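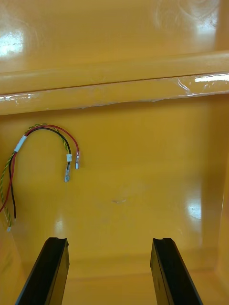 Small harness parts: how many demos before it stops being silly?

shimstock
Posted October 4, 2018
We're gathering teleop demonstrations for a sorting policy. Steel tray in the middle, yellow tubs on either side, and the arm has to get each part into the right tub. Views are a fixed camera plus one at the wrist. We have 1,223 episodes. Boards go well. Wire harnesses do not. It closes in the right place and comes up with one strand, or nothing.

Do I carry on to a bigger number or change what we collect?

pellow_k
Change what you collect. We had 600 on the Bosus cable job and it beat a set twice the size, as every start was different. How are you placing the harness?

shimstock
By hand, dropped on a sheet of paper in the tray.

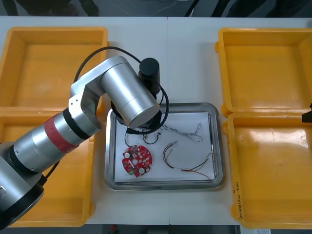 The paper is there to cut the shine from the steel. Operators do 2 hours, then swap. They tend to go for the board first and leave the wires until last, so nearly all our harness grasps happen with the tray almost clear.

pellow_k
Then that's your trouble. Fix the order on a card, shuffle the cards.

dunnage
Don't agree. If you force the order you get stiff, slow demos and the policy learns the pauses. Let people work as they like and throw out the bad runs. I'd look at the tubs first. Glossy yellow plastic is horrible for a wrist camera, the glare moves every time the arm does.

shimstock
The glare is bad, yes. We did try matt spray on one tub at Stitard and it flaked. Diffusing the lights is next.

pellow_k
Slow demos can be trimmed. Missing ones can't be put back.

dunnage
Trimming gives you jumps in the gripper signal. Seen it on two projects now.

ohm_sweet_ohm
Do you keep the failed grasps? We label ours and keep the recovery part. Helped more than anything else with thin wire. Zivuvix export lets you tag a span inside an episode.

shimstock
We bin them at the moment. Operators press a pedal and start again.

ohm_sweet_ohm
I'd stop doing that -- let them try again in the same episode.

shimstock
Right. I'll run 8 sessions with shuffled order and retries left in, same lights, and post the grasp rate.

dunnage
Change one thing at a time or you won't know which did it.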